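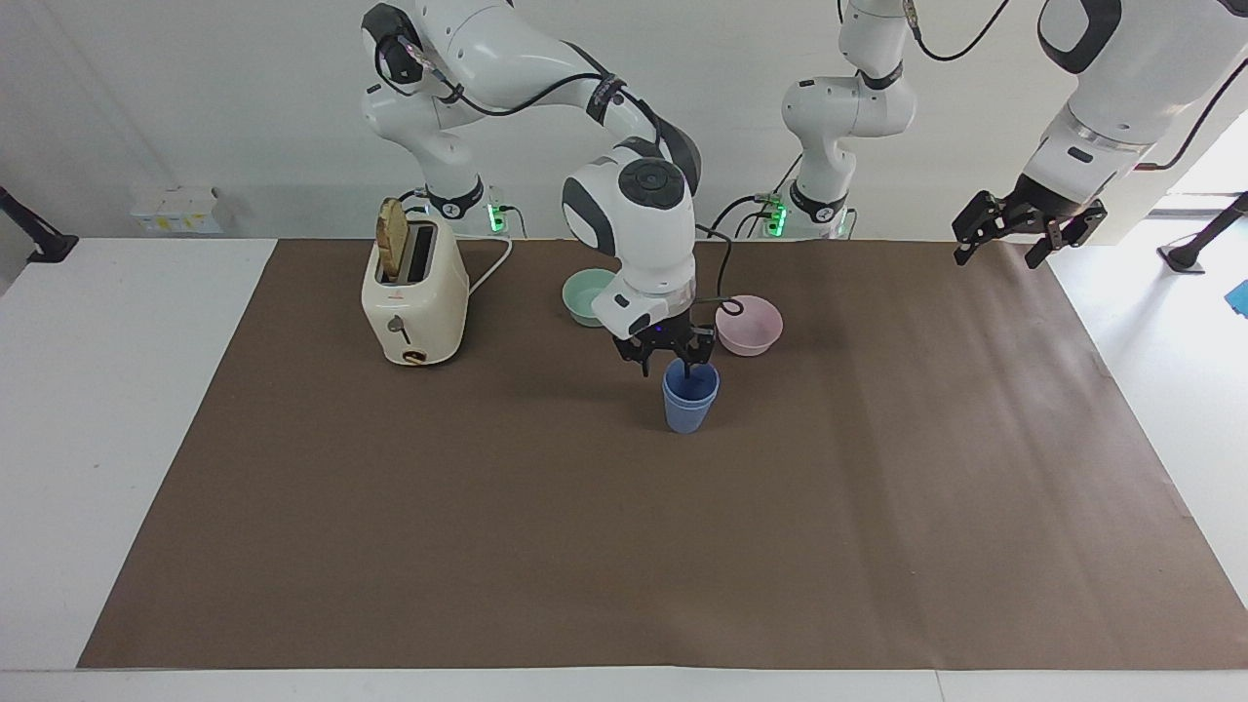
Last updated: December
By Dariusz Sowa
7 min read

Section 4. Teaching a task by hand

Read Section 3 (power, stop button, joint limits) before you start this one. The steps below assume a two-arm Plodari bench with the Sideo recorder installed and both arms homed.

The sales sheet says you can teach the arms a new task "in an afternoon." You can record one in an afternoon. Whether the arms have learned anything is a separate matter, and you won't find out until Section 6. Plan your time accordingly.

4.1 Choose the task

1. Pick one task with one start and one finish. "Move the cup to the left side of the mat" is a task. "Make breakfast" is a wish.

2. Write the task down in a single sentence and tape it to the bench. Everyone who records has to follow the same sentence.

3. Decide which arm does the work. If the task needs only one, park the other with its gripper open and well above the mat, and leave it there for the whole set.

Note: The recorder stores the joint positions of both arms whether or not both are being used. If the idle arm is parked in a different spot each time, the training step may decide that the parking spot matters. We have seen it do this with Haltell arms and with ours.

4.2 Lay out the bench

1. Cover the table with plain brown paper and smooth it flat. A few creases will do no harm. Replace the sheet when it tears or when the edges start to lift.

2. Put out only the objects the task needs, plus any you want the arm to learn to leave alone. Cups, bowls and a toaster are a fair starting set. Plastic is better than china for the first week.

3. Keep anything tall away from the path of the elbow. People watch the fingers and forget the elbow.

4. Route loose cables behind the arm bases. The cable at the wrist needs slack to turn, so leave its loop alone and keep it clear of cups and bowls.

5. Check the overhead view in Sideo. If a bowl disappears behind the wrist when the arm comes down, write down where it was. Do not assume the software knows it is still there.

Caution: If a toaster is on the bench as a prop, leave it unplugged unless the written task calls for heat. Bread and crumbs are acceptable. A live heating element beside a paper mat, with a beginner on the controls, is not.

4.3 Guide the arm by hand

Hand guiding means you take hold of the arm and move it through the job while the joints go slack. It is the quicker of the two methods to pick up, and for anything involving a cup I think it is the worse one. Your own arms and sleeves end up in every recording, and the working arm will never see them again once you step back.

1. Press and hold the Guide button on the wrist. Wait for the joints to loosen before you push.

2. Grip the arm below the elbow with one hand and at the wrist housing with the other. Never guide it by the fingers.

3. Move at about half the speed that feels natural.

4. Bring the fingers down over the object, stop, then close. Stopping first gives the recording a clean break between reaching and grasping.

5. Release the Guide button only when the arm is supported. Older units sag a little on release.

Caution: Keep your free hand out of the gripper. It closes on whatever is there.

4.4 Drive the arm by remote control

This method uses the pair of small leader arms supplied with the bench. The big arms copy what you do with the small ones. It takes longer to get good at, and the first hour is embarrassing.

1. Sit where you can see the mat directly. Waldemar Brzozowska wrote the first edition of this guide and recommended driving from the screen, on the grounds that the operator should see only what the robot sees. I tried it his way for a month and dropped more cups. Use the screen if you like, but keep a clear line of sight as well.

2. Match the leader arms to the pose of the big arms before you press Link. If they are more than a hand's width apart, Sideo will refuse. If it does not refuse, press Stop and call us.

3. Press Link, then Record.

4. For a cup, lower the fingers toward the mouth and choose your grip. You can pinch the rim, with one finger inside and one outside, or put both fingers inside and open them against the walls. Pick one grip and stay with it for the full set. Mixed grips are the most common reason a set has to be thrown away.

5. Lift straight up until the cup clears any bowls next to it, then travel.

6. Set the cup down, open or close the fingers to free it, and raise the arm before you move sideways. Leaving sideways knocks the cup over.

7. Press Record again to end the take.

Note: There is no force feedback in the leader arms. You will not feel the cup. The brochure phrase "natural touch" refers, as far as I can tell, to the rubber on the handles.

4.5 How many takes

The manual for the Shim training package suggests 50 takes for a simple pick-and-place job. That number came from somewhere with better lighting than ours. Our cup task took 881 takes before it worked with the cup moved to a new spot, and the two-bowl version took 1557. Yours may need fewer. I would not promise it to a customer.

1. Move the objects between takes. Small shifts count, and so does turning the toaster a little.

2. Keep takes where you fumbled and recovered. Mark them "R" in Sideo.

3. Delete takes where you fumbled and gave up.

4. Change operators every two hours. Tired people cut corners, and the arm will copy the corners.

4.6 Before you close the set

1. Play back the first take, the last take and a handful from the middle at full speed.

2. Confirm that the idle arm stays put in all of them.

3. Save the set under the task sentence, word for word, with the operator's initials.

4. Leave the arms powered until the save bar finishes. It stops at nearly full for a long time, and switching off at that point loses the set.

If playback looks smooth, go on to Section 5. Smooth playback shows that the recorder works. It says nothing yet about the training.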